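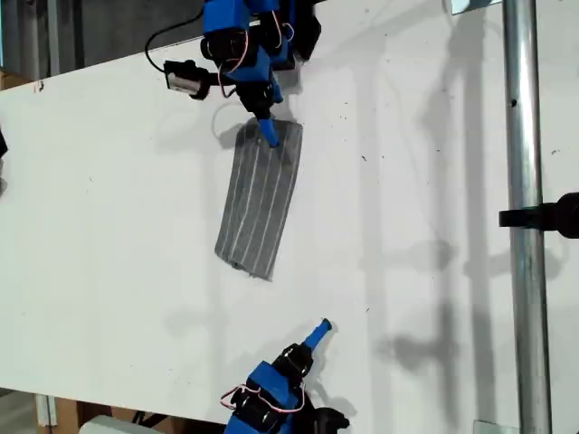

What's the best way to fold a cloth napkin so it stays flat in a drawer?
Fold it in half the long way, then in half again, press the crease with your palm and stack it with the folded edge facing out.

Search this forum Go Advanced

Print this thread | E-mail to a friend

Home Linens > Folding and Storage

plarent17
OK, that's the pinned answer and I've read it. My striped ones still slide around like they're late for something. Gray cloth, thin white stripes, one end fraying. Half the long way gives me a skinny thing that unfolds itself by dinner.

Catinca Zamfir
Thirds. Always thirds. Lay it flat, smooth it from the middle, bring one side over, then the other. I have 11 of them in a drawer that was built for spoons and they behave.

hutine_994
Thirds on a striped cloth makes the stripes miss each other at the fold and then I have to look at that for the rest of my life. Halves.

Catinca Zamfir
You could close the drawer.

torres_k
Are you smoothing before you fold? If the stripes are wavy the cloth has creases in it and you're folding creases into creases. Hold down one end, pull the other gently, then fold. A hard bare table works better than a tablecloth.

plarent17
I was doing it on the bed.

torres_k
Well.

hutine_994
Also hem the frayed end or you'll be folding a smaller napkin every year. Quarter inch, turned twice.

Catinca Zamfir
Or call it rustic. The shop in Candetov charges extra for that.

plarent17
Did thirds on the kitchen table last night. Flat so far. The stripes do not line up and I regret to say I noticed.

hutine_994
Welcome.

Contact the moderators | Copyright Hutine Home Boards | Back to top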